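4. Registering learners for a course and managing the waiting list

This section is for the office staff of the training center. It explains how to put a learner on a course in Skutomau, how to move a learner to another date, and what to do when the course is full. You need the role "Office" or "Office plus". If you see only the menu My Calendar, your role is "Tutor" and you must ask your administrator to change it.

Last revision of this section: 10/21/24, by Encarnación Peñalver.

4.1 Before you start

Check that the course has the status Open. A course with the status Draft is visible in your list, but it does not accept learners. Check also that the field Maximum places is filled in. When this field is empty, Skutomau takes the value 36, which is the standard value from the installation, and it will not warn you.

Note: The standard value can be changed in Settings > Courses > Default places. The change has effect only for courses created after it.

4.2 Registering one learner

1. Open Courses and select the course in the list. You can type a part of the title in the search box.
2. Press Add learner.
3. Type the family name. If the learner has been with you before, the name appears under the box. Select it.
4. If the name does not appear, press New person and fill in the name, the telephone and the e-mail. The fields with a star are obligatory.
5. Choose the way of payment: Card, Transfer or Employer.
6. Press Save. The learner receives the confirmation letter by e-mail.

CAUTION: Do not press Save a second time while the small wheel is turning. In version 2 of the program this creates the same learner two times, and both of them take a place.

If you chose Employer, a new box opens and asks for the company. The invoice goes to the company and the confirmation goes to the learner. Please be careful with companies that have two addresses in the system — the invoice always takes the first one.

4.3 Assigning the room

Each course date must have a room before the confirmation letters can show it. Open the tab Dates, press the date, and choose the room from the list. Our test center uses the room names Rasten, Cervantes and Amitz, so you will see them in the practice database. You can delete them when you create your own rooms.

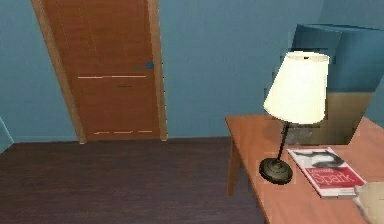
The program compares the number of places in the room with the number of places in the course. If the room is smaller, you see a yellow message. You can continue, but the message stays on the course page until one of the two numbers is corrected.

4.4 Using the waiting list

When all places are taken, the button Add learner changes its name to Add to waiting list. The steps are the same as in 4.2, only the payment is not asked.

1. To give a free place to a person who waits, open the tab Waiting list.
2. Mark the person and press Offer place.
3. Write the last day for the answer and press Send.

While the offer is open, the place is blocked and no other person can take it. If there is no answer until the last day, the place becomes free again and the person goes back to the end of the list. Skutomau does not offer the place to the next person automatically. You must repeat the steps.

Note: Since the update of August the order of the list can be changed by hand. Pull the name up or down with the mouse. The change is written in the course history together with your user name.

4.5 Messages you may see

Message 2517, "Person already registered": the learner is on the same course with another date. Use Move instead of Add learner.

Message 3000, "No connection to mail server": the registration is saved, but the letter was not sent. Open the learner, press Letters and then Send again. If the message returns, write to Baltazar Carrillo at the support desk and include the course number.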